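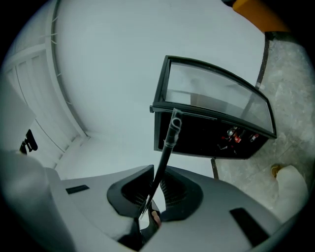
I have been putting off the black case for most of a year. It's the one with the clear window in the lid, the one that started out as a perfectly sensible home for small stuff and slowly turned into the place where small stuff goes to be forgotten. Every family has one of these, right? Please say yes.

So this January I finally made myself deal with it. I carried it out to the corner where the marble floor is, away from my desk and all its temptations, and opened the lid. My plan was to give it 34 minutes, which is how long the rice takes on the brown setting. (Dinner as a deadline works great on me!)

The funny part is how much room there still was. I'd been telling everyone that case was stuffed, and really everything had just slid over to one end in a big red, white and silver heap. All that fussing over a pile I could cover with one hand.

My friend Torbjørn, who is much tidier than I am, has a rule that you take out the long skinny things first and then the rest sorts itself. I've argued with him about this for ages, mostly on principle, but I tried it and I have to admit it went faster. Annoying. I haven't told him yet, so if you're reading this, Torbjørn, hi.
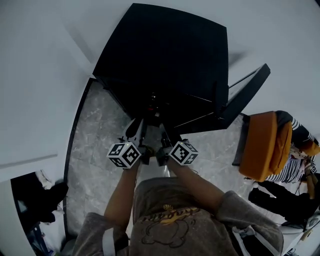
The case in its corner, lid up.

Where I got stuck was the stuff that belongs to something else. You know, the little bits you can't throw out because the minute you do, you'll find what they go to. I used to keep those in a jar from Trallevine, then the jar got promoted to holding pasta, and the bits went homeless again. I've got them in an envelope now with a big question mark on it. If I haven't opened it by summer, out it goes. Probably.

Next up is the hall drawer, and I'm a lot less cheerful about that one. There are 2 flashlights in there that I know of and a tangle of string I've been stepping around, mentally, since we moved in. If any of you have a good way to store string, leave me a comment. And yes, the rice was a little overdone.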